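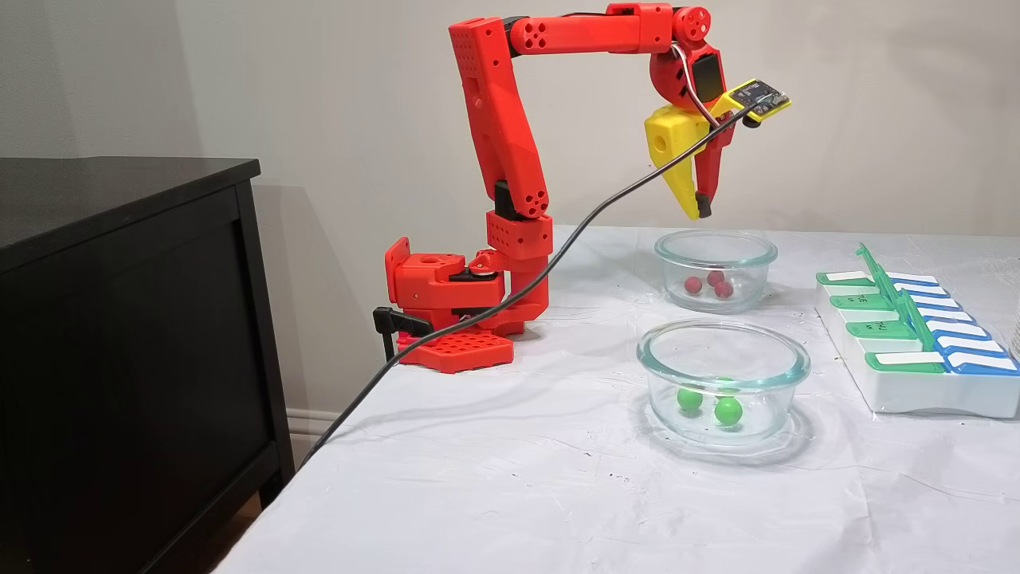 Page last changed: October, 4:15 p.m.

Sorting table: bowls, balls and the weekly organizer

The supplies for the sorting table have been settled for the coming term. Red balls go in the smaller clear glass bowl and green balls in the larger one. Both bowls stay on the white tablecloth, with the weekly pill organizer to their right.

Glass was kept over the Billham plastic tubs after a trial of 26 sessions. The tubs were lighter but slid on the cloth whenever a ball was dropped in from any height. Clear sides also let a person seated at the table check the contents without leaning over. Wash both bowls by hand and dry them fully before they go back out; water spots are hard to tell from scratches under the ceiling lights.

The organizer has green lids on one side and blue lids on the other, with a white label strip on top of each compartment. It is used for opening and closing practice only. Do not put medication in it at any time. Declan Moriarty tested the lids against the older Lengyel model and found that the hinges held up better, though the catches are stiffer for the first 18 or so openings. Work new lids by hand before a session.

Tablecloths are now washed at 85 degrees on the long cycle - the short cycle left creases deep enough to stop a ball from rolling. Mei-kuen Chu has the spare cloths in the tall cupboard, second shelf. Fold them in thirds along the long side.

Replacement balls come from Benska in mixed bags of 74. Sort them by color before storing them, and return any with a raised seam. Green runs out first. Orders go through Rocío Rivadeneyra, who needs the shelf count by noon on the last working day of the month.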